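Notes > Bench > Grippers

Two hand-held grippers, one week

18 February 2022

We have been using the Parnham gripper for most of our recording work since July. Last week a pair of Shin grippers came in and I spent a few sessions on them to see if we should switch.

The Parnham has two narrow fingers and a fairly stiff trigger. It picks up small things well. It is bad at anything round, and my thumb gets sore after 3 hours. It weighs 455 grams on our kitchen scale with the battery in.

The Shin is heavier in the hand, but I didn't get a proper number because I forgot to take the cable off first. The fingers are broad curved pads with a raised lip along the edge. You use one in each hand, and each has its own camera. The view is very wide, so the ceiling lights get in and so does whoever is standing close by.
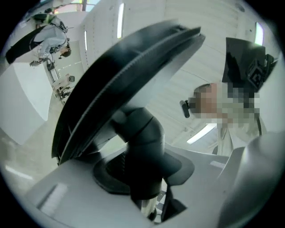

What the camera sees

The wide view helps with tracking. With the Parnham I lost the other hand whenever my arms were more than a little apart. With the Shin, the marker on the second gripper stays readable even when it is up by someone's head. Straight lines near the border bend a lot, and I had to redo the calibration 2 times before Vunura would accept it.

The curved pad takes up a lot of the middle of the picture when the gripper is pointed up. I would like the camera mounted a bit further out. I wrote to Urnura, who sold us the pair, and they said a longer bracket is possible but not in stock.

For now I am keeping the Parnham for screws and connectors and using the Shin for cups, bottles and folded cloth. I still need to try both with gloves on.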